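Cups, day two

May 2024

Print this post | E-mail this to a friend

I spent the afternoon at Mindham again, teaching the arm to deal with cups on a drying rack. Veronica Surdu had the leader arm for the first hour and I took over after tea. We need 300 demonstrations before Skuvent will train anything, so there is a long way to go.

My main trouble is speed. I move my hand, the arm follows a moment later, and by then I have already started correcting. Veronica told me to stop, wait, and only then close the fingers. I threw away three runs before I got used to it.

We also changed the order. Ruxandra Lungu wants both cups tried from each side, so the near hook is no longer always first. 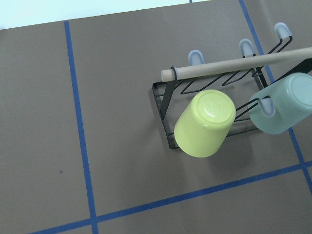
Two cups on the rack, from the wrist camera.

The tape stays where it is until the set is finished. If the rack gets knocked, put it back inside its panel before recording again.

Next time I'll bring the other gloves. Drurnport is still waiting for last week's files and I need to send those tonight.

Print | E-mail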